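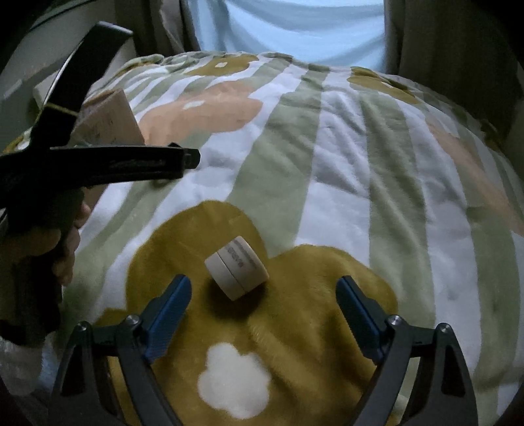 I stopped sleeping well the March I turned 40, and I went about fixing it the way I fix everything, by buying things. Pillows first (three of them, one shaped like a kidney bean), then a lamp that was supposed to glow like a sunset, then creams. So many creams! I've had little off-white jars on the nightstand and in my coat pockets, and there's one lying on its side on the bed right now, on a big mustard-yellow flower on the fleece blanket. My sister says my room looks like a gift shop.

The one that got me started was from Arometti, a tiny shop in Wellville that smells like a cedar closet somebody spilled tea in. I paid 19 dollars for a lavender balm and rubbed it on my wrists every night for a month. Did I sleep? Some nights! But I also slept some nights when I forgot it, so I couldn't tell you what the lavender was doing in there.

Then I met Đạt Vũ, who drives the late bus out to Drenon and has been working nights for longer than I've had a driver's license. I figured a man with that schedule would have a trick or two, so I asked him over noodles at Huỳnh, where he eats his breakfast at what I'd call dinnertime. He laughed at me. "You go to bed when you're bored," he said. "I go to bed when I'm tired." Then he ate most of my spring rolls.

That stuck with me, annoyingly. I really was going to bed bored, at nine thirty, with my phone, and then lying there mad at the ceiling. So I started staying up. I did dishes, I called my aunt in the other time zone, I read a 700-page novel about whaling that I'd been pretending to have read since college. Around midnight my eyes would start to close on their own and I'd go up.

The first week was awful and I was a bear at work. The second week I woke up before my alarm, twice, and lay there feeling smug. I still have bad nights, mostly when I've had coffee after lunch or the neighbor's dog has opinions. I've kept the kidney bean pillow, too. The sunset lamp went to my sister, who uses it to start her tomato seeds.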